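Nicotine Patches: Frequently Asked Questions

The Tinham Stop-Smoking Service has handed out patches to more than 3,000 people. The questions below are the ones our phone line gets most often. They cover adults who have already been given a patch and a schedule. If you are pregnant, have had a recent heart problem or take daily medication, talk to your doctor or pharmacist before you start.

Where do I put it?

On clean, dry skin with little hair, between the neck and the waist, or on the outside of the upper arm. Press it down with your palm for ten seconds. Use a different spot each day and leave a week before going back to the same one. Do not use lotion on the area first.

Which strength am I on?

The strength is printed on the pouch. Heavier smokers usually start on the strongest patch, move to the 14 mg patch and finish on the lowest. Lighter smokers often start at 14 mg. Do not cut a patch to make a weaker one - the dose can no longer be relied on.

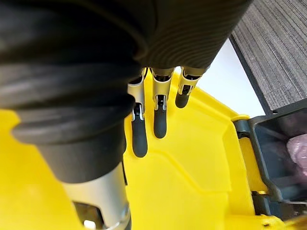
Should I wear it overnight?

It depends on the type. Some patches are made for 24 hours, others for 16. A 24-hour patch helps people who want a cigarette as soon as they wake up, but it can cause vivid dreams. If the dreams bother you, take the patch off at bedtime and put a new one on in the morning.

My skin is red under the patch. Is that an allergy?

Mild redness, itching or tingling in the first hour is common. Redness that has not gone after four days, swelling or a rash that spreads is a reason to take the patch off and call a doctor.

I smoked while wearing one. Now what?

One cigarette is not an emergency. Leave the patch on, put the pack out of reach and go on with the schedule. Nausea, dizziness, a fast heartbeat or cold sweats can mean too much nicotine. Take the patch off and get medical advice if you have these.

How do I throw a used patch away?

Fold it in half with the sticky sides together and put it in a closed trash can that children and pets can't get at. A used patch still holds enough nicotine to harm a small child. Wash your hands with plain water afterward - soap can increase how much nicotine the skin takes in.

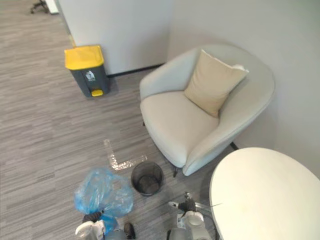

Anika Lindgren

Can I use gum as well?

Often, yes. The patch gives a steady level and the gum deals with sudden cravings. Many people do well on the 2 mg gum, chewed slowly and then parked against the cheek. Ask us before combining the two.

Who do I call?

The Tinham office, extension 767. Leave a message if the line is busy.

Last updated: 12/3/19

Related
- Caffeine and quitting: why your coffee feels stronger
- Weight gain in the first three months
- September group sessions: notes and handouts

Comments

kilach_ray: Mine kept peeling off in the shower. Medical tape around the edges fixed it.

Maluleke: Does the gum rule apply to lozenges too?

Anika Lindgren: Yes. Check with us first, same as the gum.

D.P.: Week five, still on the 14. The dreams stopped once I took it off at night.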